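Jolanta Gajewski
Thread on the two-armed machine I am building in the shared workshop at Lernton. Several people asked me how it goes, so I write it down once, in order, and then I can send the link.

The project is called Pruvix. It has two arms, two black hands, and one task: take a plate or a bowl out of a kitchen sink and put it on the counter. Only this. I do not want it to wash anything.

The arms stand now on a steel frame which Zdzisław Olszewski welded for me in July. Before, they were on a table, and each time the left arm moved quickly the table moved also.

The motors are from Plarkero. The shoulders are good and quiet. The wrists I would not buy again. They have a small play, perhaps the thickness of a fingernail at the tip of the finger, and for a thin rim this is already too much.

Most of the work at the moment is in simulation. I have only two hands of my own and one pair of real robot hands, and I broke a finger joint in the first week by pressing it into the bottom of a real sink. So in the evenings I run the virtual kitchen on the old computer and in the workshop I only repair and measure.

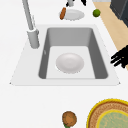
The virtual sink with the bowl in it. Black fingers on the right.

The sink is white, the counter is white, the dishes are white. In the beginning I thought I would change this to make life easier for the vision part. Then I looked at the kitchen of the workshop and also at my own, and I left it.

The bowl is my difficult friend. A plate has a rim that you can find from almost any side. The bowl is small and round, and if a finger touches it too low, it slides along the bottom of the basin until it meets the wall. After that the hand has no space to go around it.

What helped: I let the hand come down first at the side of the basin, wait there, and look again. Then it moves towards the bowl slowly with the fingers already open. It costs five seconds more. I accept the five seconds.

Kamrul Gamage asked under my last thread why I don't use a suction cup. A fair question. I have tried one on a real plate and it holds very well when the plate is clean. With a little sauce on it, it does not hold. Dishes in a sink have sauce.

Now about the boring part, the settings file. I have one text file with everything that can change between two runs: which dish is in the basin, what lies on the plates and on the counter, where the light comes from, how slippery the surfaces are. The script reads the file, makes a mix, and starts.

I call this script Moura. It is 30 lines long and it is the only code in the project which I am not ashamed to show.

The first version of Moura had a mistake in it that I did not see for a long time. It changed the objects, but it started the arms always from the same position. So the policy learnt one very beautiful movement and nothing else. When I moved the start by the width of a hand, it reached into the air beside the sink. 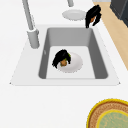
I threw away that training and started again from zero. It hurts a bit to delete 4000 runs, but I could not use them for anything, and the disk was nearly full.

In the new version the start position of both arms is random, inside limits. The limits are there for the faucet. On the real sink it stands at the left, and the left arm likes to go through it. In simulation I made the faucet solid only last month, before it was a kind of ghost. Please check this in your own models, because mine looked perfect and I had no idea.

Evie Oakley has lent me her depth camera for the workshop. It sees the counter well. Into the basin it sees badly, the side walls give strange points which float in the air. I have now two ideas: a second camera above, or a piece of matt tape on the walls for calibration. I try the tape first as it is cheaper.

Some numbers, for those who like them. With the new Moura I did 1274 runs with the plate. I will not publish a success rate yet. I found out that my check said "success" also when the plate left the basin and fell down next to it on the counter. So first I repair the check, then I count again from the log.

How the check works now: the plate must be on the counter, flat, and not moving, and the fingers must be open and away from it. Four conditions and each of them had its own bug. 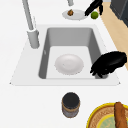 The right arm does the reaching more often than the left. I did not ask for this. The faucet makes the left side narrow, so the policy prefers the free side, and I think a person would do the same. For the real frame it means that the right wrist will wear out earlier, and it is exactly the wrist with the play in it.

So the next job is mechanical. Genowefa Jasińska has a small lathe and she offered to make me a new bushing for the wrist, in brass. We measured the shaft three times and got three results. We will measure again with her micrometer and not with my cheap caliper.

The fingers also will change. At present the tips are hard black plastic. I have cast two tips in soft silicone, one came out with bubbles and the other is fine. The fine one goes on the right hand first. If it can lift a wet plate by the rim and hold it while I count slowly to ten, I make the others.

Things I would do differently, if somebody starts with a similar build:
Buy the frame before the arms.
Write the check before the training.
Give every cable a label on both ends. I did only one end, and I have spent a whole evening under the table with a torch.

Some of you wanted the files. The drawings for the frame I can share now, write me a message. The settings file also. The model of the sink I would like to clean up first, the drain is missing and the measurements of the rim are partly from memory.

I am in the workshop most evenings after six. If the door is locked, knock on the window on the left, with the compressor on we do not hear the bell.

Next thread when the brass part is in the wrist.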